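Brumport Neighbors Help Board
Home | Ask | Browse | Kitchen & Food | Log in

Posted 4th June by Kianoush Kazemi in Kitchen & Food

Play corn for a pretend kitchen, how do I get it clean and keep the shine?

Hello all, and sorry if this has been asked before, I did try the search and mostly got questions about cooking the real thing!

My granddaughter is coming to stay and I've been getting the pretend kitchen ready for her. The play food has been in a box in the garage since April and some of it got a bit dusty. The tomatoes and the bread wiped up fine with a damp cloth. The corn on the cob is the one I'm puzzling over, with all those bumpy little rows. I'd like to get down between the kernels, and I don't want to dull it, as it has a nice bright shine. I'm not sure what it's made of, it has the look of plastic to me, but there's no label on it that I can find.

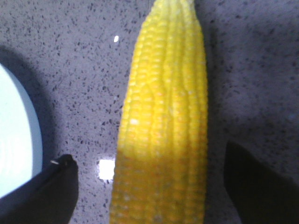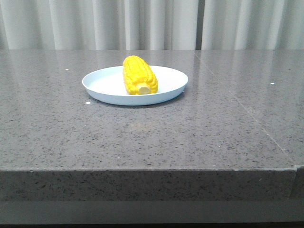 The play corn on the kitchen counter, one close up and one on the white plate

I was thinking of either the top rack of the dishwasher or a soak in the sink with dish soap. My neighbor swears by a capful of bleach but that seems strong for something a two-year-old will be putting straight in her mouth. Also, is there any trick to the pale stub at the stalk end? I can't tell if it's a separate piece that's been pushed in or all one with the rest, and I don't want to go yanking on it.

Thank you kindly for any help, you were all so good to me about the piano bench.

2 answers

Suleiman Okafor
Hi Kianoush, what a lovely thing to be getting ready for! I ran the toy corner at our church nursery for years, so I have washed a great many pretend vegetables in my time, and corn is always the fiddly one.

I would skip the dishwasher. Some of these come through just fine and some come out a funny shape, and if there's no label you won't know which kind you have until it's too late. Fill a bowl with warm (not hot) water and a small squirt of ordinary dish soap, and use a soft baby toothbrush. Brush along the rows first, from the stalk end up to the tip, and then go across them very lightly. The little kernels up at the tip hold the most dust in my experience, so go around those a couple of times. Rinse it under the tap and pat it with a towel.

About the stub, please don't pull! Give the cob a gentle squeeze by your ear, and if you hear air moving then it's hollow and there's a gap somewhere. In that case don't soak it at all, just use the brush and a damp cloth, and stand it stalk end down on a rack overnight. Water sitting inside a toy gets nasty. And if the stub does wiggle, I'd keep that one up on a shelf while a two-year-old is in the house.

I wouldn't use the bleach either, and no scouring powder or the green side of the sponge if you want to keep the shine. Have a wonderful visit with her!

zirnanik_505
dishwasher, top rack, never had a problem. ours are probably a different brand though

Kianoush Kazemi (asker)
Thank you Suleiman, I have a new baby toothbrush in the drawer already so I'll do it your way this evening. I'll try the squeeze first.

Contact us | Rules | © Brumport Neighbors Help Board | Back to top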